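**Thread: Clearing the shared table between sessions, worth it?**

**riten_backbench** · March 6, 2026

The new sheet on the door at Gellwood says the big table gets cleared completely after every session. Markers in a cup, cup on the shelf, wipe, done. I don't buy it. We have 644 small items on the supply list and I've never seen clearing a table make any of them easier to find. Last June we tried the same thing and it lasted 8 days.

A beige top, a plain wall and a white marker with a black cap. I fail to see the emergency.
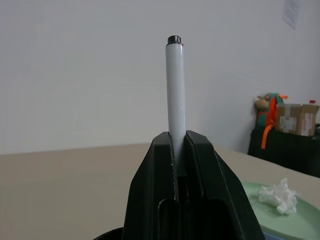

Should markers be stored standing up or lying flat?

Flat is the safer bet for dry-erase. Stored tip up, they can start writing faint.

**plaidmug** · reply

Okay, but your "flat" rule is how they end up all over the table. A cup takes up no room. I'd put up with a faint marker over one that rolls onto the floor.

**riten_backbench** · reply

Then tip down in the cup, fine. Who's going to check which end is the tip? The blue one has blue at both ends, cap and tip, so good luck from across the room.

**oldshelf_4** · reply

I'm with plaidmug on the cup and with riten on the rest. The sheet treats a cup, a plate and two markers as clutter. That's a table somebody is using. 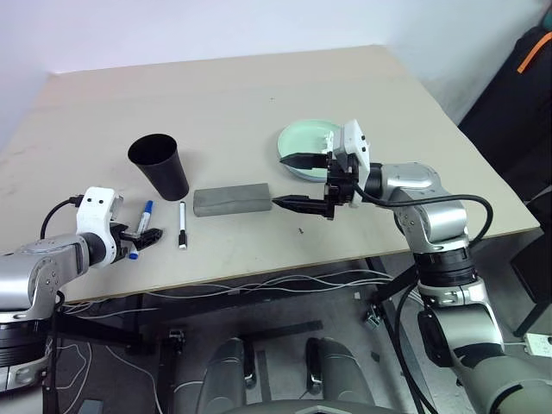 What I'd accept is a home for each thing and no deadline. Cup stays out on the table. Plate goes back to the kitchen at the end of the day. Wipe the top when it needs it, and the left side could use it now. The "after every session" part is where people quit, and then you get nothing at all.

**plaidmug** · reply

"When it needs it" means never. We had that rule at Sosa and the smudges had smudges.

**riten_backbench** · reply

The wipes we got from Floteck left streaks worse than the smudges, so I'm not sure that's an argument for wiping.

**kettlehour** · reply

Can we talk about glasses? Clear plastic frames on a pale table are asking to be sat on or leaned on. I've lost around 3 pairs that way. And they get put down next to markers, on top of whatever gray thing is handy, chipped coating and all. I wouldn't want my lenses near that worn corner.
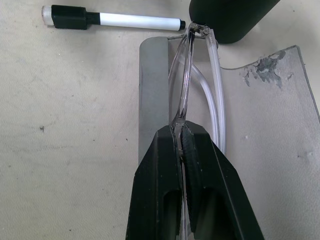
*Gellwood Shared Rooms Club · Tables & Supplies board*

**oldshelf_4** · reply

Glasses need a case. No table rule is going to fix that.

**kettlehour** · reply

A case nobody opens. I'd take a shallow tray with a cloth in it, by the wall, glasses only.

**riten_backbench** · reply

And by next week there's a marker in it. I'll try the tray for a month if the door sheet comes down. Cup stays out, tips down.

**plaidmug** · reply

Sheet stays up until I see the tray.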